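Ultton 40 Bench Grease, 124 g tube

Most grease is sold on promises, so we'll start with what this one won't do. It won't free a seized bearing, it won't stop squeaks that come from a loose screw, and we have never seen proof of the "lifetime" claim Todard prints on its own tubes. We asked. They sent a brochure.

Ultton 40 is a plain lithium grease for slides, hinges and slow gears. It's tan, it smells a bit, and it stays where you put it. Kenna Kerr tried it on our old drawer runners in March against the Ider paste we used to carry. The Ider was fine for a while – then it went gummy. The Ultton hasn't yet, though we'd want another winter before saying more.

Stock no. 904
Tube: 124 g, screw cap
Color: tan
Use on: steel, brass, most hard plastics
Keep off: rubber seals, brakes, anything near food

Do you need the special Tarawneh applicator? Probably not. A cotton swab works, and a tube lasts most home shops a long time. If you want bulk, the can is stock no. 181, same grease, bigger mess.

Wipe off old grease first. Mixing brands is how most of the complaints we get begin.

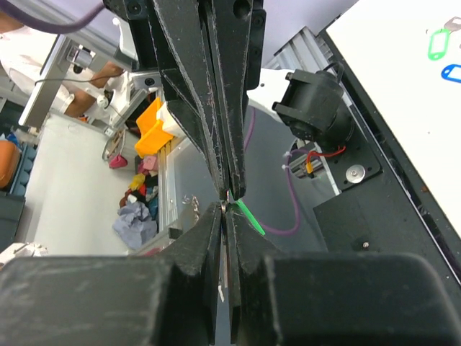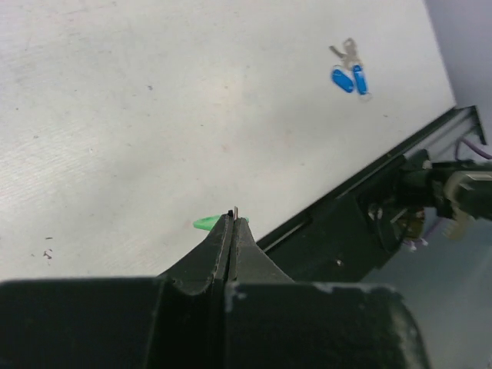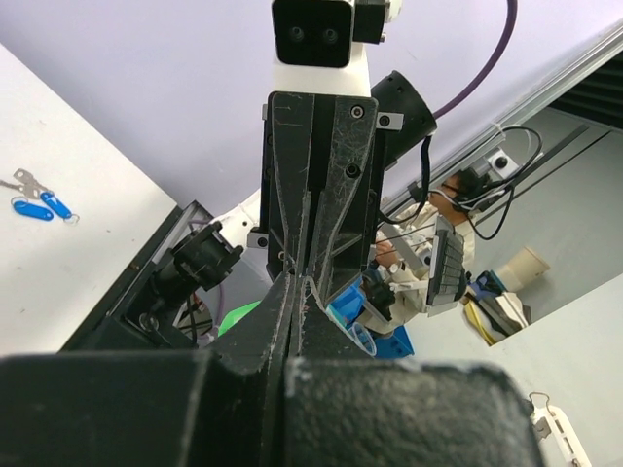

Black gripper fingers with worn surfaces, three views.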